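Old desktop, LGA socket, is it really safe to swap the processor myself?

Forum index > Repairs and Upgrades > Desktops

Zultcombe_Pete
Joined: August
Evening all. I've been handed down a desktop that used to do the accounts in my sister's shop, and rather than see it go to the tip I thought I'd give it a slightly faster processor and let it live out its days in the spare room. I've got as far as buying one, second hand, for the princely sum of £22 including postage. It came from a seller called Vira Spares, in a little plastic clamshell, well wrapped, no complaints there.

My trouble is that I've only ever done the older kind with the pins on the chip itself, and all the reading I've done on these has put the wind up me. Everyone says the pins are in the socket now, that they bend if you so much as breathe on them, and that the board is scrap afterwards. Is it as bad as all that? I don't mind taking my time over it.

marrowfat
Hello Pete, and welcome. No, it isn't as bad as all that, and please don't let it spoil your evening. I must have done a good few of these over the years (family, neighbours, the chap at the allotment who pays in leeks) and I've bent pins exactly once, when I was hurrying to be finished before tea.

Unplug it at the wall, lay the case on its side on a table with a good lamp over it, and touch the bare metal of the case before you touch anything else. Press the little lever down and slightly outwards and let it come up slowly. Then swing the metal plate right over out of the way. When you lift the old processor out, lift it straight up by its edges, and put it somewhere it can't be knocked on to the floor.

For the new one, find the small triangle in the corner and the notches in the sides, match them up with the socket before you go anywhere near it, and then lower it flat. It should simply sit down. If it doesn't sit down, pick it up and look again. No pushing, ever!

solder_and_tea
Agree with most of that, but I'd take the whole board out first. I know it's more work. With the board in the case you've got the drive cage, the cables and the side of the case all conspiring against your knuckles, and you end up coming in at an angle. On a table you can get your nose right over it.

marrowfat
I can't go along with that one, I'm afraid. Taking the board out means undoing every cable and then remembering where the front panel ones went, and for somebody doing his first one of these that's a far bigger job than the swap. Leave it where it is, tie the cables back with a bit of garden string and you'll have all the room you want.
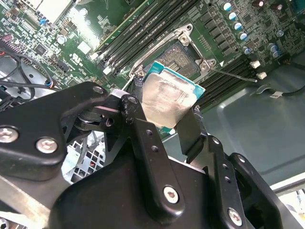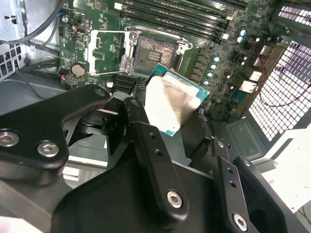
Processor over the open socket, board still in the case. The plate swung open on the left is easiest to make out in the second one.

Zultcombe_Pete
Those are a great help, thank you. I hadn't understood that the plate folds over like that, I had it in my head that it unscrewed. Do I touch those screws at all?

marrowfat
No, leave the screws around the socket alone. The lever does everything you need.

wieser_fan
Can I put in a word about cleaning? The top of the processor in those pictures is a bit streaky, and I'd want mine cleaner than that. I use a lint-free cloth and isopropyl alcohol, and I go on until the cloth comes away with nothing on it, and then I do it once more for luck. Then a fresh blob of paste, no bigger than a pea. I've used Wieser paste for years and never had cause to change.

solder_and_tea
A few smears on the lid won't make a scrap of difference once there's paste on it. Old dried paste, yes, get that off, but I've seen people polishing these things as if they were the church brass. I'd worry more about fingerprints on the underside. And I use Stomer paste, which is half the price, and I've not set fire to anything yet.

wieser_fan
Half the price and half the tube, last time I looked! But each to their own.

Zultcombe_Pete
Quick update, 2020-10-06. I left the board in (sorry, solder_and_tea) and tied everything back with string as instructed. It took me three goes to be brave enough to let go of the thing, but it sat down flat with no fuss at all. The lever was much stiffer than I expected and made a horrid creaking noise on the way down, and I very nearly stopped. Is that normal?

marrowfat
Perfectly normal, it makes everyone wince. Well done you.

solder_and_tea
Yes, they all creak. Put the cooler's fan lead back on before you power up, and check in the BIOS that it knows what processor it's got. Some boards want an update first.

Zultcombe_Pete
Fan lead is on and the BIOS has the right name for it. Next question is whether it's worth adding memory, but I'll start a new thread for that after supper.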